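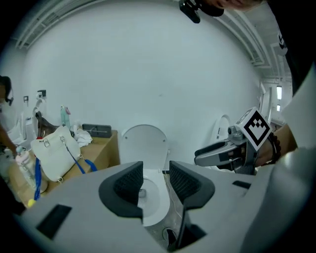 Toilet seat and lid

A toilet seat is the hinged part that sits on top of a toilet bowl, usually sold together with a lid. The lid folds down over the seat. Both turn on the same pair of hinges at the back of the bowl. Seats without a lid are common in public restrooms, lids are more of a home thing, though plenty of shared buildings have them.

White is by far the usual color. Other colors were popular for a while and are now mostly found in older houses.

Parts

Seat (or ring). Closed front or open front. Open front is shaped like a horseshoe.
Lid. A flat or slightly domed cover, oval or D-shaped.
Hinges. Metal or plastic. Two bolts go down through the holes in the bowl and are held with nuts underneath.
Bumpers. Small soft feet under the seat and under the lid. They keep the seat from sliding and take the knock when it drops.

Lid up or lid down

Long-running household argument. With the lid raised the rim and the water are both easy to get at, so this is how a toilet is left for cleaning. With the lid down, less spray gets out during a flush and small things don't fall in. A raised lid should lean back past upright and stay there. If it tips forward by itself the hinges are loose or the tank is too close behind.

Slow-close lids have a damper in the hinge. Pushing one down by hand wears out the damper, a common cause of early failure.

Heated and washing seats

Some seats have a heater, a spray nozzle or both. These need power, so a cord runs from the side of the seat to an outlet, and it should be kept clear of the floor where mopping is done. Water for the nozzle comes off the same supply as the tank, through a T-shaped fitting. The Dondon and Zotness types both use this layout. The Gamedier seat has no heater and no cord.

Cleaning

Order matters somewhat. Lid first, top and underside, then seat top, seat underside, then rim, bowl last. Use a separate cloth for the rim. Cleaner goes under the rim and is left 10 minutes, or 15 where there is scale, then brushed and flushed. Hinges collect dirt and are ofen skipped. Quick-release hinges let the whole seat lift off, which makes this a lot easier.

Bleach left on a plastic lid can turn it yellow. Scouring pads leave scratches that hold stains. Never mix bleach with an acid scale remover.

In rooms with several toilets it is normal to raise all the lids before starting and lower each one when done. Easy to see what is left that way. Sławomir Piątek calls this the "open row" in his short handbook for building cleaners (Jasińska press), and gives 30 minutes for a small restroom, floor included. Other guides dont give a time.

Replacing a seat

Measure from the hinge holes to the front of the rim, then the width at the widest point, then the gap between the 2 holes. Round and long bowls take different seats. Old bolts may be rusted in place; penetrating oil, wait, try again. Tighten new nuts by hand plus a small turn, too much can crack the bowl.

Filed under: Bathroom fixtures | Household cleaning

Related articles
Toilet brush
Flush valve
Bidet
Limescale
Public restroom
Hinge (furniture and fixtures)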